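The big window, and other news from Plumville

Anyone who has slept in the top bedroom at the Plumville house will have an opinion about the arched window. Mostly the opinion arrives at about the time the sun does. It is the best thing in the building and the reason several of you have asked, politely, to be moved to the room over the boiler.

We have now had three goes at dressing it. The first blind was rectangular, as blinds tend to be, and left a generous half-moon of daylight at the top. The second was made to measure by a firm called Skurkance, who sent us a lovely fan-shaped thing with 60 pleats, all of which fell open on the same night. The third quote came in at 588, before fitting, and was put in the drawer with the takeaway menus.

So the window stays bare this winter, and we have spent the money on bedding. The top room now has the white comforter with the grey-blue leaves and vines, which won the vote in March by a margin of 2, and a grey-blue blanket to go over it. The blanket is meant to live folded on top of the bed. We know it won't. Blankets in that room travel, and one of last year's was found in the car of a guest who had been complaining of the heat.

A few points on the new bedding, all of them learned from the old bedding. The comforter washes at 40 and takes two days to dry, so please don't decide to be helpful on your last morning. White pillows are for heads. Tea may be taken in bed by those who can be trusted with it – you know which group you belong to. 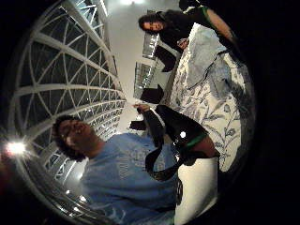
Eye masks are in the top drawer on the landing, next to the spare bulbs. There were four and there should still be four. People who like to sit up late talking are welcome to do it up there, as it's the one bedroom where you can't be heard from the kitchen, but the ceiling light does need turning off by somebody, and the switch is by the door, a long way from a warm bed.

Bookings for the top room in the new year open on 24th November. The room over the boiler, Wasilewska to those who remember the old door sign, already has a waiting list.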